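Towel Arms at Griva: Where Things Stand

The two stations with robot arms in the Griva linen room have been running since March, and people from the other sites have been asking what has changed. This is a summary for everyone at Eltard, including the Kashindye and Gesley laundries.

The arms work on towels only. Sheets and table linen are still fed and folded the way they always were. Towels come out of the dryers in a heap, and the arm's job is to find an edge, pull the piece out across the table and fold it. It is slower than a person. In its best week so far the pair of stations finished 3,816 pieces, and a fair share of those had to be refolded by hand.
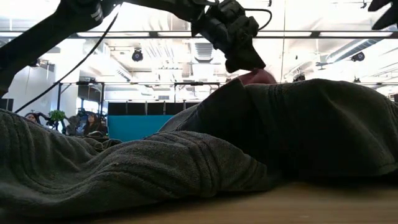 A gripper over a dark towel on one of the tables. Thick fabric with a ribbed border is still the hardest to pick up cleanly.

What has changed most is the shift plan. Before, 10 people folded on the early shift and stayed at the same table until lunch. Now 7 fold, and the other three rotate between sorting, repairs and watching the stations. Nobody's hours were cut. The rotation is posted by the time clock every Monday, and swaps are fine if both people sign the sheet.

Watching a station takes more attention than it sounds like. You clear jams, take out pieces with tears or stains, and put anything the arm drops back on the pile. Stop the station before reaching in, every time, even for a washcloth. Several people have said that an hour of this is more tiring than an hour of folding, so turns at the stations are now limited to 90 minutes.

On the good side, there have been fewer complaints about sore wrists and shoulders on the early shift. Some folders miss working next to the same person all morning. Both points came up at the last staff meeting and are in the notes.

Pay is the other question we hear. Station work is paid at the folding rate for now. The training takes 39 hours, all of it on paid time, and a proposal for a separate grade is with the Eltard office. There is no answer yet.

Gesley is next in line for one station, probably before the summer rush. Kashindye has no date. If you want to be trained, put your name on the list in the break room or tell your shift lead.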